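Portes ouvertes au centre de formation : ma journée à Skarkeo

J'avais promis un compte rendu à ceux qui n'avaient pas pu monter dans le car, alors le voilà, avec un peu de retard et sans doute trop de détails sur la pelouse. Le club ouvrait son centre de formation au public en novembre, et franchement, pour quelqu'un qui passe ses week-ends au bord des terrains de jeunes depuis l'adolescence, c'était Noël avant l'heure !

Départ à 7 h 40 devant le stade municipal. Xuân Lại avait apporté des viennoiseries pour tout le monde (merci encore, le pain aux raisins était pour moi), et on a passé le trajet à débattre de notre arrière gauche. Faut-il le prêter cet hiver ou le garder sur le banc ? Moi je suis pour le prêt, dans un club où il jouera tous les matchs, même en division inférieure. Marcus Yazzie n'est pas d'accord et me l'a répété jusqu'au parking.

Le centre se trouve à l'écart du village, derrière une rangée de peupliers. On voit d'abord les filets pare-ballons, puis le toit du terrain couvert, et on se gare dans l'herbe. À l'accueil on nous a remis un badge, un plan photocopié de travers et une écharpe pour les abonnés. La mienne est déjà sur l'étagère.

C'est Bláthnaid Heffernan, la directrice du centre, qui menait notre groupe. Elle parle vite, elle marche encore plus vite, et elle connaît le prénom de chaque gamin qu'on croise dans les couloirs. Le centre accueille 64 jeunes, des moins de treize ans jusqu'à la réserve, et 40 d'entre eux dorment sur place pendant la semaine. Les chambres sont à deux lits, avec un bureau chacun. On n'en a visité qu'une, rangée comme je n'ai jamais rangé la mienne à quinze ans.

J'ai bien aimé le passage sur l'école. Les cours ont lieu le matin, l'entraînement commence à 14 h 30, et quand les notes chutent le joueur rate la séance vidéo puis le match. Une maman du groupe a demandé si la règle valait aussi pour les meilleurs. Réponse de la directrice : l'attaquant vedette des moins de dix-sept ans avait regardé le dernier derby en survêtement, depuis la tribune, à cause d'un devoir d'histoire jamais rendu. Ça a calmé les papas.

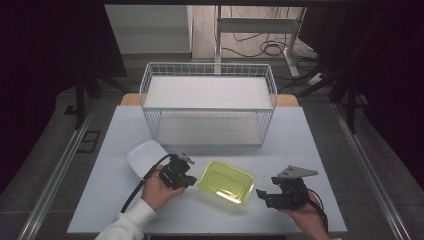
Sur la table : le panier en treillis métallique blanc et le petit plateau blanc.

Ensuite, les terrains. Il y en a cinq, dont un synthétique et un couvert. Sur le numéro trois, les moins de quinze ans travaillaient la sortie de balle avec Barış Öztürkmen, que les plus anciens d'entre vous ont vu jouer milieu défensif chez nous (et prendre un carton à peu près toutes les deux semaines). Il est beaucoup plus calme en survêtement d'entraîneur ! L'exercice était simple à regarder et visiblement pénible à faire : relancer à deux touches maximum contre un pressing à quatre, et si on perd le ballon, on repart de la surface. Le petit gaucher qui portait le numéro 13 m'a tapé dans l'œil. Toujours de trois quarts, toujours la tête levée. Je note ça ici pour pouvoir dire dans cinq ans que je l'avais repéré.

À midi, cantine. Poulet, riz, haricots verts, yaourt, la même chose que les joueurs. Saadet Kaplan, responsable des repas, nous a expliqué comment elle décale les menus quand l'équipe joue loin - un match à Keletti, c'est lever à l'aube et pâtes dans le car. Le poulet était un peu sec, les haricots très bons.

L'après-midi, opposition entre les moins de dix-neuf ans du centre et ceux de Prekia. Deux à un pour nous, but de la victoire sur un corner joué court que je n'avais absolument pas vu venir, j'étais en train de chercher mes gants. Prekia a dominé la première période et méritait mieux, mais leur gardien a gardé la main trop molle sur l'égalisation. Belle ambiance, beaucoup de familles, et un vent à vous décrocher les oreilles.

Deux petits regrets quand même. Le pôle médical était fermé à la visite (on a juste aperçu la porte), et la séance de questions a duré un quart d'heure alors que tout le monde voulait parler du prix des abonnements. J'ai levé la main trois fois, en vain.

Retour au stade à 18 h 55, les pieds gelés, avec Marcus qui en était encore à son arrière gauche. La prochaine visite est prévue au printemps, les inscriptions se feront au guichet, et pour le car il faudra voir avec Xuân. Prenez des bottes, le parking en herbe ne pardonne pas.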